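Printed tabletop covers – leaves and flowers or plain?
Home & Table board, 6 replies

guven_eren
Hello all. I need to cover a rectangular table in my work room. I like an off-white surface with a printed pattern, but my wife says it will look old after one month. Does anybody live with such a pattern every day? My budget is small and I don't want to order twice.

pleker
I would go plain. On a pattern you lose every small thing. I dropped a needle on my flowered cloth in April and I still didn't find it.

Ajith Poojary
I don't agree with pleker. It depends how strong the print is. Gray leaves and gray flowers stay quiet, and a few peach-orange blossoms make it friendly. With light gray walls it goes together very well, I think.

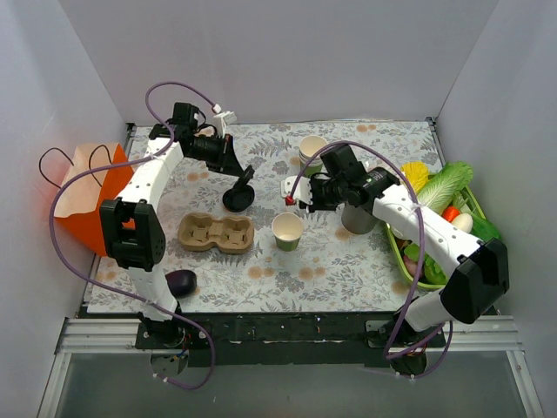 Re: Printed tabletop covers – the colors

mathew1587
Ajith, that is a nice one. The fine sprigs are what I like most. But I would keep the things on it calm too. Bright green basket, orange paper bag, purple cable – for my eyes it is already much.

Ajith Poojary
For me it's the opposite! On so much gray and off-white, the green is welcome. Tastes are different.

pleker
Still plain for me. Crumbs and thread you see at once, and then you wipe them.

guven_eren
Thank you, this helps. One more question: do you leave the edge open, or put metal edging on the sides? My old cover from Clirnell began to lift at one corner.

mathew1587
Metal edging, if you can. Choose the narrow kind, and clean the table with a little soap before you lay the cover. Let it dry overnight.

guven_eren
Good, then edging. I will ask for a sample of the leaf pattern first and show it to my wife.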